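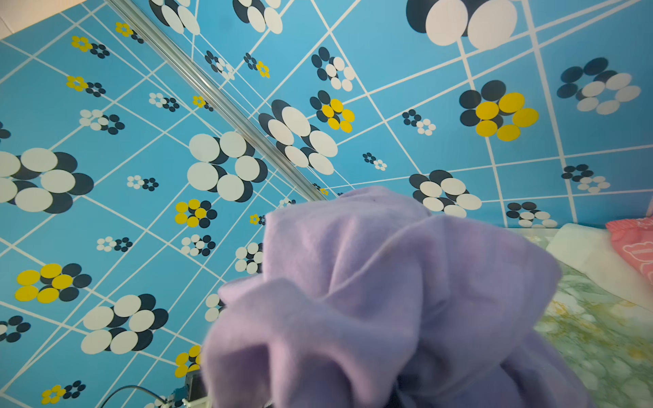

Purple cloth in the test enclosure, seen from the wrist camera.

Kutholm Gultby arm with two-finger gripper: review
16 May 2018

The Gultby is a bench-mounted arm sold for light chores: clearing a surface, sorting small goods, putting cloths in a bin. Kutholm pitches it at homes and at small packing shops in the same brochure, and the two audiences will come away with different opinions. I ran it for 14 days in April on firmware 2, with the Trididia planning software on a separate desktop machine.

Setup

The base clamps to a bench edge with two bolts. Cabling is external along the last joint and needs slack for full wrist rotation. I had to re-route mine on the first day after it limited travel at one end. Calibration takes 3 poses and a printed target. The manual covers this adequately, apart from the page on camera exposure, where the table of defaults does not match the values in the software.

Noise is low. The arm can run in a room where someone is on the phone. The supply fan is louder than the motors.

Cloth

Most household tidying is cloth in one form or another, so I started there. A bunched fleecy cloth presents no obvious edge. It has folds, a dark gap or two between layers, and a flap that may or may not lead to a corner. Trididia picks the highest point and closes on it. This gets the cloth off the surface in most attempts. It does nothing toward folding, and the software has no folding routine beyond a demo that expects a flat square of known size.

Two fabrics lying one over the other were worse. The planner treated the pair as a single object and the gripper usually took both. For a laundry bin that is fine. For sorting it is a failed pick.

The patterned background cost some accuracy as well. With flower prints on the walls the segmentation drew false outlines, and I raised the confidence threshold to stop the arm reaching for them. Kutholm recommends plain gray. Few kitchens are plain gray.

Small rigid items

Results here are much better. A plastic tape dispenser is a reasonable target: rounded edges, a fixed shape, enough height for the fingers to come down on either side. The things to watch are the cutting blade, which the planner has no notion of, and the glossy finish, which returns bright patches to the camera under a ceiling light. Setting the approach height by hand solved the second problem.

Flat goods are the weak area. A sheet of adhesive bandages lying on a smooth surface gives the fingertips almost nothing to get under. Sliding it to the edge of the bench and pinching the overhang works, but the user has to script it. Tang makes a thin fingertip that fits this gripper and helps a little - it also wears faster than the stock part.

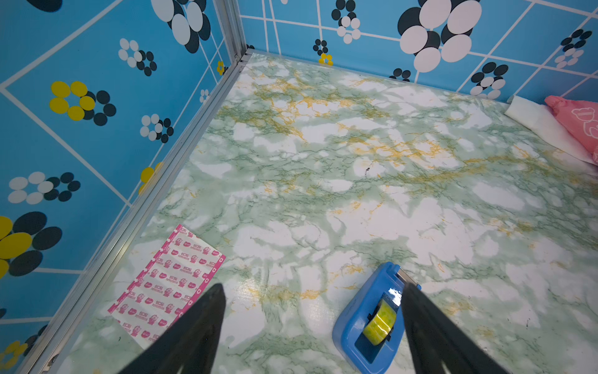
Durability

I logged 1,000 open-close cycles on the gripper without a fault. The stock finger pads showed light polishing at the tips and no cracking. One bracket screw at the wrist worked loose and was refitted with thread lock. Repeatability at the end of the test matched the figure I measured at the start.

Can it do the chore?

In a shop that handles the same rigid items all day, yes, given a plain bench and someone available to clear a missed pick. In a home, only in part. It will empty a surface into a bin and leave the sorting, folding and flat items to you. I would buy it for the first job and wait on the second. Folding is listed on the Trididia roadmap with no date attached.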